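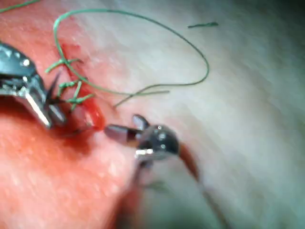

Two instruments at work on a line of green stitches.

29 Apr 2025

Statik has patched Dronville, the hospital-building game, after players found that a modded save could overwrite files outside its own folder. Version 2.18 now refuses any save that tries to climb out. The Hotden mod pack, a favourite since August, needs a fresh download. Dawber, the old mod loader, stays broken – around 15 people are expected to complain, at length, on the forum.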